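Server and Storage Room Walkthrough: Checklist with Comments
Nenesbridge office, ground floor
Checked by: Přemysl Vlček
Date: 18th February
Last check: April, previous year
Asset range: Schouten cabinets A and B, Gellus backup unit, loose drives in store

Marks used: OK, Fix, Watch, N/A

1. Access and housekeeping

1.1 Door closes and latches without being pulled — Fix
The closer is weak. The door stops a hand's width short of the frame unless you push it. Facilities have been told.

1.2 Key log filled in — OK
Two entries have initials but no time. Please write both.

1.3 Floor clear in front of both cabinets — Fix
Three empty server boxes were stacked against cabinet B. I moved them to the hallway. They need to go to recycling and stay out of here.

1.4 No food or drink — OK

1.5 Emergency contact sheet on the inside of the door — Fix
It still lists the old Arkbridge number. Reprint with the current one.

2. Power

2.1 Each cabinet on its own circuit — OK

2.2 Battery backup self-test — Watch
Cabinet A passed. Cabinet B passed but reported a runtime of 15 minutes, down from last year. Enough for a clean shutdown at the present load. Do not add anything to B until the battery has been replaced.

2.3 No power strips plugged into other power strips — Fix
One found behind cabinet B, feeding a desk fan and a label printer. Fan unplugged. The label printer can go on the wall outlet.

2.4 Power cords free of cuts, kinks and crushed sections — OK
The cord to the Gellus unit was pinched under a cabinet foot last time. It has been rerouted and the jacket is sound.

2.5 Plugs fully seated — OK

3. Cooling and airflow

3.1 Intake vents free of dust — Watch
Cabinet A is fine. Cabinet B has a gray film across the lower third. Vacuum at the next planned shutdown.

3.2 Blanking panels fitted in unused slots — Fix
Two missing in cabinet B, just above the backup unit. Spares are in the gray drawer.

3.3 Fans running without rattle — OK

3.4 Perforated panels not covered by labels, tape or paper — Fix
Somebody had taped a network diagram over the front of cabinet A. Removed and left on the desk.

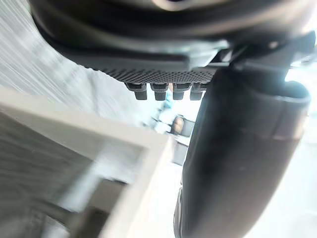 Perforated plate with a row of four pegs along the lower edge.

3.5 Temperature alarm tested — OK
The email arrived on the shared address. The text message went to a phone number we gave up last summer, so that needs changing in the alarm settings.

4. Drives and backup

4.1 Status lights on all drives in service — OK

4.2 Drive health report printed and filed — Watch
One drive in the Gellus unit, asset tag 2368, shows a rising count of reassigned sectors. It is still inside the limit. Order a replacement now and swap it before the count gets any higher — the supplier was slow last time.

4.3 Last full backup completed — OK

4.4 Test restore done — Fix
I asked for 2000 files from the accounts share and got all of them back, but the permissions did not come with them. The restore job has that option turned off. Turn it on and run the test again.

4.5 Offsite copy rotated — OK
Held at Arkbridge. The transfer slip is signed on both sides.

4.6 Loose drives stored in antistatic bags — Fix
Several portable drives were lying bare in the drawer, one of them under a roll of packing tape. All bagged now. Two have no label, and nothing goes back into use until someone has read what is on them.

4.7 Retired drives wiped and recorded — Watch
The wipe log is complete up to the new year. The January drives are in the locked box, waiting.

5. Cabling

5.1 Both ends of network cables labeled — Watch
Cabinet A done. Cabinet B about half done.

5.2 No cables under strain — OK

5.3 Unused cables removed — Fix
There is a bundle behind cabinet A that goes nowhere. Trace each one before pulling it.

6. Fire safety

6.1 Extinguisher in place, gauge in the green — OK

6.2 Smoke detector tested — OK
Tested with the building alarm on bypass. Bypass removed afterward and confirmed with the front desk.

Do first: 2.3, 4.4, 4.6
Before the next planned shutdown: 3.2, 5.3, replacement drive for 4.2
At the shutdown: 3.1, battery for cabinet B

Comments from the site go in the shared folder next to this sheet. Put the item number at the start of each one.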